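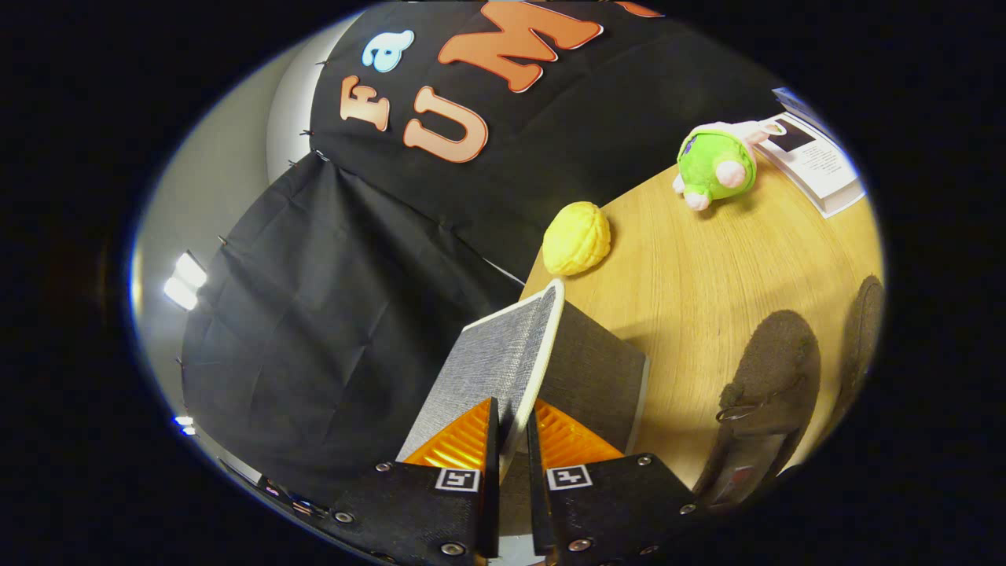 Course 2282 - Household Organization, Unit 3
Handout: Small things in fabric boxes
September 2019

In the last unit we spoke about large furniture and how to use the floor of a room. Now we come to small things: toys, soft balls, plush animals, chargers, sewing supplies. These are the objects which travel through a home every day and end on the nearest table.

1. The table as a starting point

Please do the sorting on a table and not on the floor. On a table you see every object at the same height and your back does not get tired. Clear the table first, then bring only the things of one room. If you bring the things of two rooms, the groups will mix and you must begin again.

Make the groups by use, not by color. A squeeze ball and a plush toy can go together if the same child plays with them in the same corner. They can also be in two boxes if one is used at the desk and the other in bed. Ask the family before you decide.

2. Choosing the box

Fabric-covered boxes are light and quiet, and they do not scratch a wooden surface. Their weak point is the edge. Before you fill a box, press each side with the flat hand. A side which bends inward at this stage will bend more on the shelf.

Measure the shelf, then the box. Leave a little room above, so the hand can enter without pulling the box out. For the exercises we use the Welo size, 200 mm wide and 100 mm high. Students who have the Dallach boxes from the August group may keep them, but should write their own measures on the sheet.

Gray is a practical color for a living room - it shows dust less than black and stains less than white. For a child's room I prefer a label with a drawing, at the height of the child's eyes.

3. Filling

Heavy and flat things go down first. Soft things go on top. Do not press plush toys under a lid for many months, the filling keeps the shape of the box. Squeeze toys with a sticky surface collect fibers, so wash them with mild soap and let them dry completely before they go near fabric.

4. Homework

Choose one table at home and clear it with the method of section 1. Write down which groups you made and one object which did not fit in any group. Read also the chapter by Chávez on shared rooms, the part about shelves only.

Bring the sheet and one empty box to the next lesson. Lids are not necessary.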